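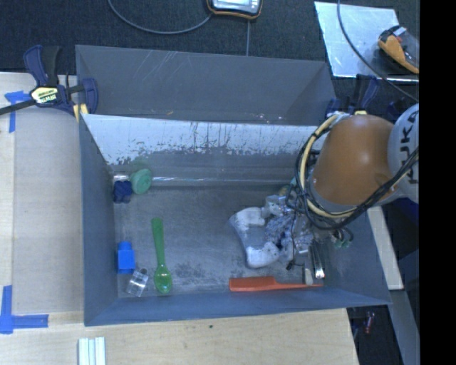 Brirton Returns Center, Sorting and Storage Equipment

Review: Plellent open-top metal bin, dark grey-blue finish
2025-08-06

We sort mixed small goods: combs, cutlery, game controllers, whatever comes back without a box. In February the plastic totes on the sorting line were replaced with Plellent metal bins, bought through Risemia. Six are in daily use. This review covers the large size only.

Construction. Rectangular, open top, sloping side walls. The slope moves small items toward the floor of the bin, where they can be reached. It also costs floor area, so compare the base dimensions with the rim dimensions before ordering. Rated load is 145 lb. We have not gone near it with this kind of stock.

Finish. The weak point. The inner back wall wears first, down to a pale band with a ragged lower edge and dark flecks. The floor scuffs and goes blotchy. Scratches on the outer panel at the rear are faint and can be ignored. None of this affects use, but a buyer who needs a clean-looking interior should order a liner.

Visibility of contents. Good for anything light or bright. A white controller or an orange-red comb stands out against the grey floor at a glance. Shiny metal utensils are harder to pick out near the bright line where the back wall meets the floor. Dark items are worse again, and we put those in a separate light-colored tray.

Small flat items. A comb lying along the front wall is awkward to lift, as fingers have little room between the tail and the metal. Keep the fill to a single layer if the bin is to be picked from.

Noise. Loud when cutlery is dropped in. A Hauksdóttir rubber mat, 4 mm thick, cuts most of it and lifts out for washing.

Cleaning. Damp cloth and mild detergent. Dust collects in the corners and needs a brush. Allow 11 minutes per bin.

Verdict: suitable for sorting and picking of mixed goods. Deduct for the interior finish. We would order the same size again, with the mat.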